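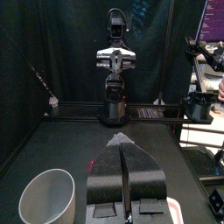
Elspeth Dalgleish has been looking after the rooms at Koskela for seven years. Her job covers the tables, the cloth behind them, the shelves in the hallway and the small things that go in and out of bins all day: cups, dishes, colored shapes, lids, string. We talked in the hallway first, at eight in the morning, because she wanted to get the bins back in order before anyone needed them.

She started in upholstery. Her first job was with a shop in Hostevell that did restaurant booths, and she says most of what she knows about fabric comes from there. "Booths teach you about dirt," she said. "People think a dark fabric hides everything. It hides gravy. It doesn't hide flour, or lint, or a light-colored dog."

The same goes for tables. When she came to Koskela, the work tables were different colors, bought at different times, and she was asked to bring them in line. She went with black. There was some argument over it. Aatos Rissanen, who does the carpentry and fixes whatever comes loose, wanted a pale gray top, on the grounds that you can find a dropped screw on gray.

"He had a point," Dalgleish said. "You can find a dropped screw on black too, if it's a shiny screw. A black screw is gone. I've found them with my sleeve."

What settled it for her was color. She tried a set of small objects on both surfaces and looked at them from the far side of the room. On the pale gray, the white pieces nearly disappeared and the yellow looked weak. On the dark top everything light or bright stood up by itself. She does admit that a dark blue lid is hard to see on it, and so is anything black. She keeps those for the other room.

Finish turned out to matter more than the color. The first black top was glossy, and it was back in the truck the same week. "Every lamp in the ceiling was in it. You'd put a cup down and there were two cups." The replacement is matte. It scratches more easily and she has learned to live with that. A scratch on a matte top shows up as a light gray line, and the only cure she has found is to leave it alone. She has tried furniture crayon, shoe polish and a black marker. The marker dried purple.

For daily cleaning she uses a damp cloth and then a dry one, always the same direction, left to right. No spray. Sprays leave a film, and you see the film only when the light is low, which in her experience is when a visitor is standing there. Crumbs get lifted off with a wide, soft paintbrush before the cloth goes anywhere near them.

I asked about the bins. There are two shelves of them in the hallway, with the lids off, and each one has a strip of masking tape with a word on it. Some of the words have been crossed out and replaced more than once. One says CUPS, then MUGS, then CUPS again.

"That was a disagreement," she said.

Her list of everything in the bins is kept on paper in a ring binder. It runs to 959 lines, and a line can be one thing or a set. She has been told to move it to a spreadsheet and she has started, but she got as far as the dishes and then the shelves were moved. Each entry has a name, a color and where it came from. Many of the older things came from thrift stores. A lot of the newer ones came in a box from Arum, a supplier she likes since it will sell single pieces and doesn't make her buy a dozen.

She buys by color first. Red, yellow, orange, white, and a few grays for quiet. Patterns she mostly avoids, apart from a rim or an edge in a second color. A white dish with a colored rim is useful to her. The rim tells you where the dish stops, even when the dish is half behind something else. 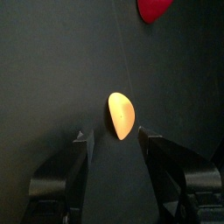

Yellow is the color she has the most trouble with. It changes more than the others depending on the lamp, and a piece that looked like lemon in the store can look close to orange on the table. She once bought two yellow pieces a month apart, same maker, same name on the label, and they did not match at all side by side. She kept both. They have separate lines in the binder, "yellow" and "yellow, warm."

Shadows are the other thing. A flat shape lying on a dark surface doesn't have much of one, and it can be hard to tell from a distance whether it is lying flat or standing a little way off. She likes to have light coming from one side for that reason. With lamps on both sides the shadow washes out. "I had it very even when I first did the room. It looked like a dentist's. Then one lamp died, and I didn't replace it for a while, and I liked it better."

The dead lamp has since been replaced, with a weaker one.

Thin things get their own drawer. String, thread, fishing line and wire all tangle if they're kept loose, so she winds each one around a piece of cardboard with a notch cut in it. She writes the length on the cardboard in pencil. Pale thread goes on dark card and dark thread goes on white card, which saves her from having to feel for the end with a fingernail. The drawer sticks in September, when the building is damp, and Rissanen has planed the runner twice.

He joined us at this point, carrying a stepladder, and the conversation moved to the backdrop.

The black cloth behind the table is the part of the room he is most willing to talk about, maybe because he was against it. He wanted to paint the wall. He had already picked out a paint, a flat black from a line called Trolavia, and had done a test patch behind the door, where it still is. "Paint doesn't get pulled down," he said. "Paint doesn't need ironing."

"Neither does the cloth," Dalgleish said.

The cloth is not ironed. She steamed it once, hanging, and it took most of a morning and made no difference she could see. Soft vertical folds are what the fabric wants to do, and she lets it. What she doesn't allow is a horizontal crease, because a crease running sideways catches the ceiling light all the way along. New cloth comes folded, so it always arrives with several. She hangs it for a week in the storeroom with clothespins along the bottom before it goes up.

She had a swatch card with her, and we went through it on top of the stepladder. Velvet was the darkest. It was also the most expensive and it held on to every piece of lint in the building. Felt was cheap and went gray at the fold lines. The one she marked with a paper clip has a slight sheen, and she had doubts about it for that reason, but it sheds dust when you shake it and it can be washed at home in cold water. She paid 59 dollars for the first length of it, and hemmed it herself on her kitchen table.
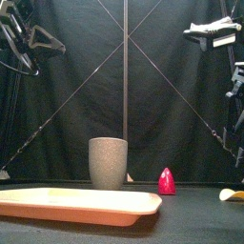
The black cloth at the back of the table, with the thin metal rod and the two crossing cables in front of it.

She cuts a panel at 84 inches before hemming. Her first panels were cut shorter, and she got tired of lowering things to meet them. Extra at the bottom can be tucked behind the table. If there isn't enough, you get a strip of wall, and a strip of wall is where everyone's eye goes.

Rissanen's complaint about cloth is weight. A long panel pulls at whatever is holding it up, slowly, and then one side is lower than the other. He checks the top edge from the ladder with a small level. Dalgleish checks it by standing at the door and squinting. They have disagreed over the results, and they both told me the other person's method is worse.

On upright rods and stretched cable he had plain advice. Sight along them from both ends before you tighten anything, and then do it again after lunch. He likes a fitting he can undo with his fingers. He won't use tape for anything that carries weight, though he has no objection to it on an edge or a corner where cloth might snag. There is a roll of gray tape in his pocket at all times. Dalgleish says she has found it in the washing machine.

I asked them both what they would do differently if they were starting with a bare room.

Rissanen said he would raise the table by the height of one brick. He is tall. He would also put the shelves inside the room and not in the hallway, so that a cup could go back in its bin without anyone opening a door.

Dalgleish said she would keep the shelves where they are. If the bins were in the room, people would leave the lids on the table, and she has enough lids. She would buy two of every matte top and keep one wrapped. She would also write on the back of each swatch where it came from and what it cost. The swatch with the paper clip has nothing on the back, and the store she bought it from has changed its stock. She has a bit less than one panel of it left, folded over a hanger so it won't crease, and she is asking around for more. Anyone who sells something close to it can leave a sample at the front desk at Koskela, with a price on it, please, and unfolded if possible.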